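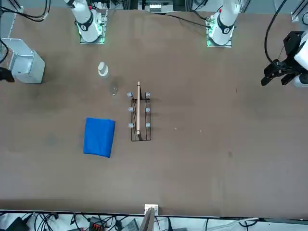

Workshop > Bench Notes > Interviews

Small containers cause more trouble than large ones, according to Kumiko Kikuchi. She runs the container program at Plastley, where she decides what gets decanted, what stays in its original packaging and what is thrown out. Her current inventory lists 332 small vessels, down from 1167 when she took it over in April.

"Most of the reduction was duplicates," she said. "Bottles with the same volume and the same neck, bought at different times by people who had not opened the cabinet."

Her method starts with an open table. Items are set out upright with space between them, sorted by closure first and material second. Volume comes last. Kikuchi prefers a brown or other mid-tone surface for opaque white goods, although she concedes that it does little for clear ones.

"A white cap you can find from across the room. The clear parts you find with your elbow."

Lidded boxes are handled separately. The lid is checked for fit at all four corners, then the box is turned so the underside and seam can be inspected.

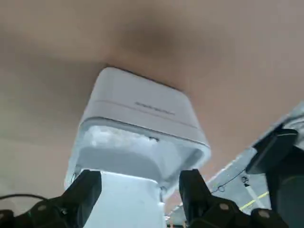 A frosted wall is her preference for soft contents such as tissue or cotton. "You want to know that there is something in it and how far up it goes. You do not need to read the weave," she said. Fully opaque boxes have to be opened to be checked, and each opening wears the lid. In the old Stallutix boxes she logged 162 lids that no longer closed flush.

Her colleague Wafula Swai maintains the racks and keeps the written procedure, now in its 14th revision. He disagrees with her on labels. Kikuchi wants printed text on the front face; Swai wants it on top.

"Everything on a table is looked at from above," Swai said. "If the label is on the front, you pick the thing up to read it. Then it goes back somewhere else." 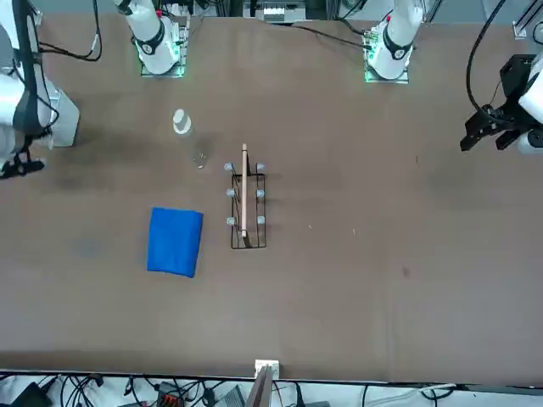 Clear bottles are the category on which the two agree. Both would keep fewer of them. Swai's objection is practical: on a brown tabletop, a clear plastic bottle with a white cap is located by the cap, and the body shows as a few highlights at best. He asks for a colored band at mid-height. Kikuchi has approved the band for new stock only — the existing bottles will be used up first.

The next revision will cover wire racks and the spacing of their posts. Kikuchi expects to have a draft after the shelves are measured again.

14 shares | 2 comments

Contact | © Plastley Bench Notes | Back to top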